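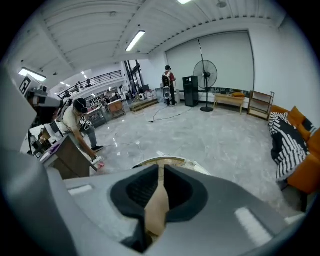 Does a police department have to tell you why it closed your case? Mostly it doesn't, at least where I live, and the letter you get back is written so you won't ask twice.

10/4/23
By Mahtab Naseri

My bike was stolen from the rack behind the Garnwood pharmacy in September. It was a Brenholm, green, and I paid $599 for it, which I mention only because the online report form asks for the value before it asks for anything else. I filled in the form the same night. I gave them the serial number, two photos and the name of the store manager who told me the back door has a camera over it.

The form gave me a case number and said an officer would "review the submission." Twenty-seven days later I got one paragraph in the mail. The case was "suspended pending further leads." I called and asked if anyone had looked at the store video. The woman on the phone was polite and said she couldn't discuss an open investigation. I said the letter told me it was suspended. She said suspended cases are still open. I asked what the difference was and she gave me the number for the records desk.

I don't think anybody lied to me. I do think the department has picked its words with some care. Last month the city put out a one-page summary saying property crime reports now get a "100 percent initial response." I read that page three times looking for what counts as a response, and as far as I can tell, the automatic email with your case number counts.
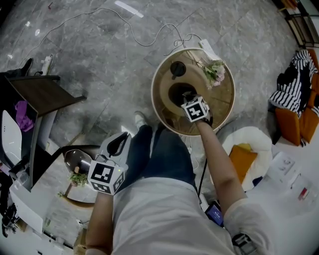

The same page says the new online system, which the city bought from a company called Prenska, has saved officers 94 hours a month at the front desk. Fine. I'd like to know where those hours went. If they went to calling stores before their video gets erased, great, put that on the page. The pharmacy manager told me theirs records over itself after two weeks, and when I stopped in to ask, he said he hadn't heard from the police at all.

My neighbor thinks I'm being unfair and that a stolen bike is always going to be at the bottom of the pile. Maybe so. I wouldn't pull a detective off an assault for it either. But then say that. Tell people on the form that thefts under a certain amount won't be looked into, and let them go get the video themselves while it still exists.

I've sent in a records request for anything written on my case after the day I filed. The clerk said to expect a reply within ten business days - we'll see. Meanwhile, if you spot a green Brenholm with a bent rear fender anywhere near Valcárcel Street, the serial number is scratched under the seat post too, and I still have the receipt.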